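Ticket: blue gear won't seat on rail peg
Status: open, waiting on parts
Product: Kadeck gear-on-rail kit, large spur gear
Shipped from: Wulport

Update 1, morning
Got the replacement gear in the May box. Same problem as the first one. Goes onto the peg a little way and stops. If I lean on it, it goes on crooked and then the teeth rub on the rail. Hub bore looks clean to me, no flash, no stringy bits. Peg is the short metal one that came in the bag, not something I had lying around.

Rail is the 300 mm silver one. Checked it with a square, its straight. Bench mat is flat too. 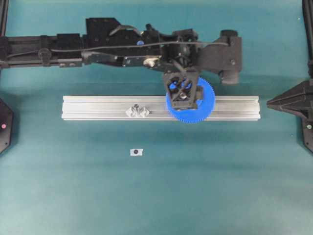
Tried so far:
- swapped old gear for new gear, no change
- flipped the gear over, slightly better?? maybe just me
- backed the peg out a turn and retightened, no change
- wiped peg with alcohol, no change
Did NOT sand anything yet. Instructions say not to and I don't want to kill the return.

Update 2, after lunch
Support asked which peg. Bag label says type 2. Parts sheet says type 3 for the large gear. So that could be it. The small gears in the kit run fine on the type 2, no idea if they're supposed to.

Also asked about grease. There's none on it. I have a tub of Mac Giolla white grease, do you want me to use it or will that mess with the plastic? Please answer that one, asked it last time too.

Update 3, mid afternoon
Measured the peg at the tip and at the base. Base is fatter. Not by much, but you can feel it with a fingernail. Gear stops right where it gets fat. Pretty sure thats the whole story. 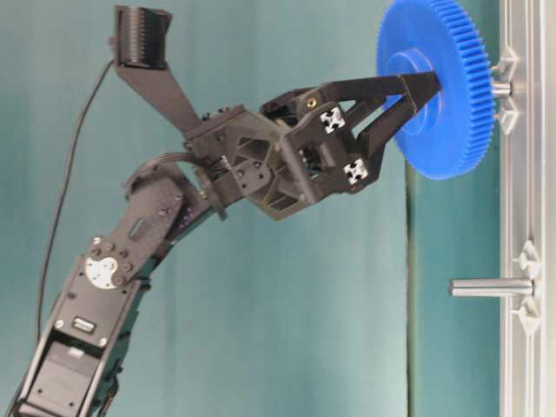 Turning by hand with the gear only part way on, it wobbles. Wouldn't run it like that. Your page says the gear is good for 2000 hours, it won't see 2 the way it sits now.

Room temp shouldn't matter, the Climarus unit is on all day in here and I left the gear out overnight before trying again. Mentioning it bc the form asks.

What I need:
- type 3 peg, one is enough, send a spare if you can
- yes or no on the grease
- confirm the new gear is the right part and I don't have to send it back

Leaving the ticket open. Old gear is back in its bag if you want it. Can measure the bore if you tell me what it should be, parts sheet only gives the outside size.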